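Search this manual Search Clear

Bralell Milk Paint – Owner's Guide
Section 4: Preparing, mixing and applying

4.1 Before you start

Bralell milk paint comes as a dry powder and is mixed with water by the user. It contains milk protein, lime, chalk filler and earth pigment. It has no preservative, so mixed paint keeps for one day only. Read this whole section before you open the pouch.

A standard pouch holds 510 grams of powder. You don't have to mix all of it. The dry powder keeps well if the pouch is closed again properly (see 4.7), and most small furniture can be painted with several part batches.

You will need:

- the pouch of powder
- clean water, lukewarm
- a measuring cup used only for paint
- a mixing bowl or tub, not aluminum
- a stirring stick
- a fine strainer or a piece of old nylon stocking
- a natural or synthetic bristle brush
- fine sandpaper
- a dust mask, gloves and eye protection

Caution: The powder contains lime. Wear the mask and eye protection while pouring and stirring dry powder. If powder gets in your eyes, rinse them with plenty of clean water and get medical advice. Keep the powder and the mixed paint away from children and pets.

Caution: Do not mix or store the paint in an aluminum container. Lime attacks aluminum.

4.2 Checking the surface

Milk paint soaks into bare, absorbent surfaces and bonds there. It does not grip a sealed surface unless a binder is added. Do the water test first.

1. Wipe the piece clean and let it dry.
2. Put a few drops of water on a flat part, and a few more on a part that is handled often, such as the edge of a seat.
3. Wait a few minutes.
4. If the drops soak in and darken the wood, the surface is absorbent. Go to 4.3.
5. If the drops sit on top, the surface is sealed. Either sand back to bare wood or use Warrier Bonding Additive in the first coat (see 4.5).

Test more than one spot. Old chairs are often bare underneath and varnished on top, and a drawer front may have been refinished when the sides were not.

Caution: Old paint may contain lead. Do not dry-sand or scrape paint of unknown age without having it tested. The color card supplied before 1999 told users to sand old finishes dry. That advice is withdrawn, so please throw the old card away if you still have one.

4.3 Preparing the surface

1. Remove knobs, hinges and other metal parts. Put the screws in a labeled bag.
2. Wash the surface with warm water and a little dish soap. Kitchen furniture usually needs a second wash around the handles.
3. Rinse with clean water and leave to dry overnight.
4. Sand lightly along the grain with fine sandpaper. Bare wood that feels smooth still benefits from this.
5. Vacuum the dust, then wipe with a damp cloth.
6. Fill holes with a filler that accepts water-based paint. Sand the filler flush when it is hard.

Note: Filler takes color differently from wood. A filled spot will usually look lighter after the first coat and closer after the second. On pieces with a lot of filler, use one of the darker colors.

Note on oak, mahogany and pine knots: These can bleed tannin or resin through the paint and leave yellow or brown marks. Seal them with clear shellac before painting. Shellac seals the wood, so the first coat will then need the bonding additive.

4.4 Measuring the powder

The normal mix is one part powder to one part water by volume. Measure both with the same cup.

For a wash that lets the grain show, use one part powder to two parts water. For stenciling, start with one part powder to a little less than one part water and adjust.

1. Shake the closed pouch for a full minute. Pigment settles in transit, and color No. 127 (Piltell Green) settles more than the others.
2. Open the pouch slowly and let the dust fall back.
3. Spoon the powder into the cup. Don't pack it down.
4. Level the top with the back of a knife.
5. Tip it gently into a dry container and close the pouch.

If you plan to paint a set of chairs, or a table and its benches, put all the powder for the job in one large lidded tub and blend it dry before you measure anything. Batches taken from separate pouches can differ slightly in shade. Write the ratio on a piece of tape and stick it to the tub – it is easy to forget by the second day.

4.5 Mixing

1. Pour the water into the bowl first.
2. Add the powder in three or four portions, stirring after each one.
3. Stir by hand until no dry powder is left on the bottom or sides. This takes several minutes. Press lumps against the side of the bowl.
4. Let the mix stand for 20 minutes. It will thicken.
5. Stir again and check the thickness. The paint should run off the stick in a steady stream, like light cream.
6. If it is too thick, add water one spoonful at a time. If it is too thin, add a little powder and let it stand again.
7. Strain the paint through the strainer or stocking into a clean container.

For larger amounts you can use an electric mixer or a blender that is no longer used for food. Keep the speed low. A high speed whips air into the paint, and the bubbles dry as small pits. If foam forms, leave the paint until it goes down, or skim it off.

To use the bonding additive: mix the paint a little thicker than normal, strain it, and then stir in one part additive to two parts mixed paint. Use it in the first coat only. Paint with additive in it should be used the same day, like any other batch.

Stir the paint every few minutes while you work. The heavier pigment sinks, and a container left alone through a lunch break will be noticeably paler at the top.

Mixing your own shades

All Bralell colors can be mixed with one another, dry or wet. Dry is better if you will need the same shade again. Mix a spoonful of each trial blend with water, brush it on a scrap of the same wood and let it dry fully before you decide. Wet paint is much darker than the dried, unfinished color. Oil or wax will then darken it again, so finish half of each scrap and compare the two halves.

Keep the scraps. Write the blend on the back in pencil, with the number of spoonfuls of each color and the name of the finish.

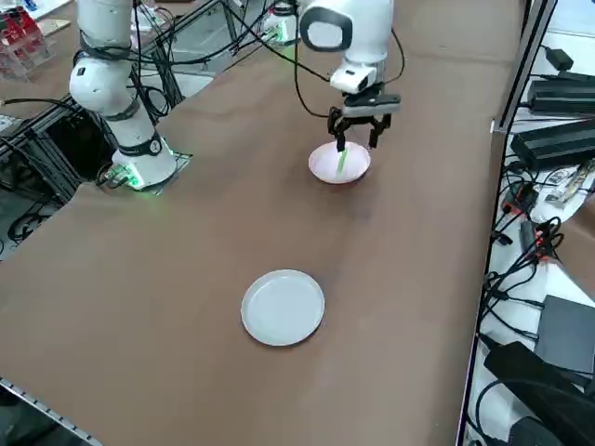 When a blend comes out too strong, add Warrier White a half spoonful at a time. Add black in even smaller amounts, a pinch at first. Reds and yellows can be softened with a little of the opposite color, though this also makes them grayer. There is no way to take pigment out once it is in, so start with the lighter color and work toward the darker one.

4.6 Applying the paint

The room should be at normal indoor temperature with some air movement. Don't paint in direct sun.

1. Dampen bare wood lightly with a clean sponge. Skip this step if you are using the additive.
2. Dip the brush about a third of the way and wipe one side on the rim.
3. Brush on a thin coat along the grain. Work one panel or one leg at a time and keep a wet edge.
4. Don't go back over paint that has started to dry.
5. Let the first coat dry completely. It will look chalky and uneven, and may show streaks.
6. Rub lightly with fine sandpaper and wipe off the dust.
7. Apply the second coat. Most colors cover in two coats; white and yellow often need three.
8. Leave overnight before waxing or oiling.

Note: Fine cracks or flakes on a sealed surface mean that the paint has not bonded there. If you want the worn look, scrape off the loose flakes with a plastic scraper and go on to the finish. If you don't, sand the area back, wipe it down and recoat using the additive.

Bare milk paint marks with water and grease. Finish tabletops, seats and anything in a kitchen with hemp oil, wax or a water-based clear coat. Try the finish on one of your scraps first.

Caution: Rags soaked in drying oil can catch fire by themselves. Lay them flat outdoors to dry, or keep them under water in a closed metal can until you can dispose of them.

4.7 Cleaning up and storing

1. Wash brushes and containers in warm water with a little soap before the paint hardens.
2. Squeeze the air out of the pouch, fold the top over twice and clip it.
3. Put the pouch in a jar or lidded tub and keep it in a dry cupboard. A garage or basement is usually too damp.
4. Cover leftover mixed paint and put it in the refrigerator, clearly labeled, if you want to use it later the same day. Stir and strain it again before use.
5. Let any remaining paint dry out in an open container, then dispose of it according to local rules. Don't pour it down the sink.

Powder that has taken up moisture forms hard lumps and gives a weak paint that rubs off when dry. It can't be restored. If you aren't sure about an old pouch, mix one spoonful, brush it on bare scrap wood and rub it with a dry finger the next morning. Slight chalking is normal. If the color comes away down to the wood, replace the pouch.

Continue to Section 5: Waxes, oils and clear coats.

Text: Covadonga Pastor and Till Thiele. Revised in April.

Contact | Copyright Bralell Paints, Praltcombe | Back to top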